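Ticket: Road incident alerts show the wrong side of the highway
Status: Closed
Opened by: Valentina Farías

Hello, I use the Skolgate alerts page every morning for the traffic desk of our local news site. When a crash is reported on a divided highway, the map pin is placed on the opposite lanes. Yesterday it happened again with a crash near the Scanlon exit.

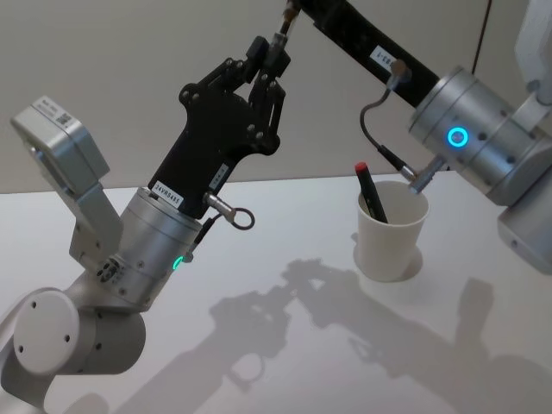
Ditia support: Thank you for the report, Valentina. Does the alert text also give the wrong direction, or only the pin? Please tell us which feed you have selected in Settings.

Valentina Farías: Only the pin. The text said "northbound, right lane blocked", and this was correct, I compared it with the police notice. But the pin was on the southbound side, and a reader wrote to us that we had sent her into the closed part. The feed is "County dispatch". I tried these things already:

Signed out and in again - no change.
Another browser - no change.
Deleted the alert and loaded it again - the pin moved a little, but stayed southbound.
Changed the feed to "State patrol" - the pin was correct, but the alert came 9 minutes later.

The last one is not a solution for me, as I need the fast feed.

Ditia support: We can repeat the problem. The dispatch feed sends one point for the crash, and the map moves it to the nearest road line. Where the two directions are less than 30 feet apart, it can choose the wrong one. Please open Settings, Map, Advanced, and set "Use direction from text" to On. Then clear the saved alerts, or the old pins will stay.

Valentina Farías: I found the setting, it was Off. I believe it was On before the update in February, but I can't prove it. After I cleared the alerts, 8 of the old crashes loaded again and all of them are on the right side now.

One more question. For a crash on a ramp the text has no direction. What does the map do then?

Ditia support: It goes back to the nearest line, so please check ramp crashes by hand for now. We have opened a separate request for ramps. Alerts older than 90 days will not be corrected.

Valentina Farías: This is fine for me. I will write a note for my colleagues on the evening shift. You can close the ticket.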